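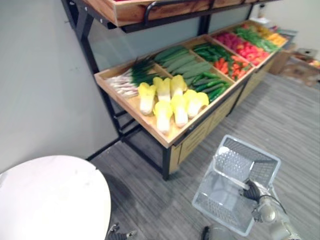

Vegetable rack tips - sorting, stacking, keeping it neat

Short one today, 9 December 2025. Collected from notes on the back of the shop door plus a few things people wrote in with. Works for a big display rack, a stall, or just the tiered thing next to your fridge.

Dividers first. Whatever you use - wood strips, cut-down boxes, old drawer inserts - get the compartments sorted before any veg goes near it. Moving dividers after is a pain and stuff rolls.

Shallow beats deep. Two layers, three at most for anything soft.

Cabbages go stem end forward, leafy tops to the back. Easy to grab, and you see the cut end right away so the brown ones get pulled early. Napa lies down fine, no need to stand it up. Start with a low row at the front and set the rest behind.

Green onions - bunch them, roots all one way. Rubber band low down, not tight. If you want them to last more than a couple days at home they belong in the fridge in a damp towel, display is only for the day.

Cucumbers on a slant, all parallel. Straight across they roll, piled any old how they take twice the room. Long ones especialy.

Small chilies up front. They get lost at the back, every time. Long peppers can go behind, next to the carrots. Carrots with tips pointing all over look messy but sort themselves out once people start picking, I don't bother.

Colors: greens together, then a break of orange or red, then greens again. Pale cabbage next to dark chilies reads well from across the room. Lutfa Samarakoon wrote in to say she does hers strictly by how fast things wilt and forget the colors. Fair enough. At home I'd do it her way.

Artificial veg (play shops, showrooms, training kitchens, the dresser in the hall):
- Dust is the whole job. Soft paintbrush, dry, once a week.
- Lukewarm water and a drop of dish soap for the sticky ones. Test one first, some dyes run.
- Leafy stuff - shake it, dab it, let it dry standing. Don't squeeze.
- Out of direct sun. Reds go first, then the yellows.
- Store by type in the same groups you display them. Saves an hour on setup.

Rack care. Wipe the metal with a barely damp cloth, dry it after. Wood trays - crumbs and grit collect in the corners where the partitions meet, old toothbrush gets it out. No soaking. A bit of food-safe mineral oil twice a year if its bare wood and starts to look gray.

Thin legs on carpet leave dents. Felt pads or a square of scrap board under each one. Dents already there: ice cube, let it melt, fluff with a fork. On hard floors check for wobble, folded card works til you get proper feet.

Load the bottom before the top. Always. Unload the other way round.

Spacing from the wall - leave a hand's width so you can get a duster down the back.

Labels: clip-on ones from Olel hold up OK on a tray edge, the Drusell stick-on type left gum on mine, took white spirit to shift. Pencil on card also fine.

Next time - drawers, and the onion and potato question again (keep them apart!!). Send tips in before the end of December if you want them on the page.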